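Nov 30, 2022
Bat rebound, Joso willow blanks. Eun-ji Oh on the drop rig, me on the log. Knocked in 6 blades for the new test, 100 drops each from the same height. Ball is the Ehlers four-piece.
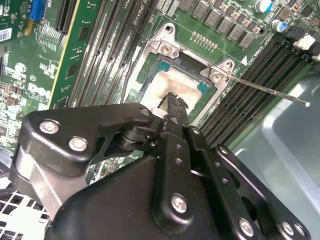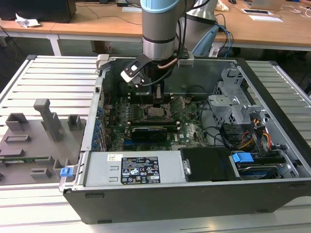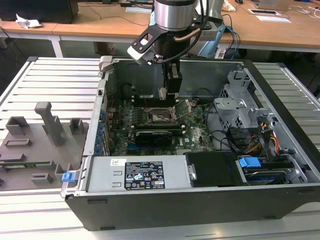

Bench, green motherboard in all three.

Blade 4 opened up along the toe at drop 40. Taped it, kept going, marked the rest of its run as suspect. Others fine. Middle still livelier than the July batch, but the splice feels stiff. Redo blade 4 with fresh oil.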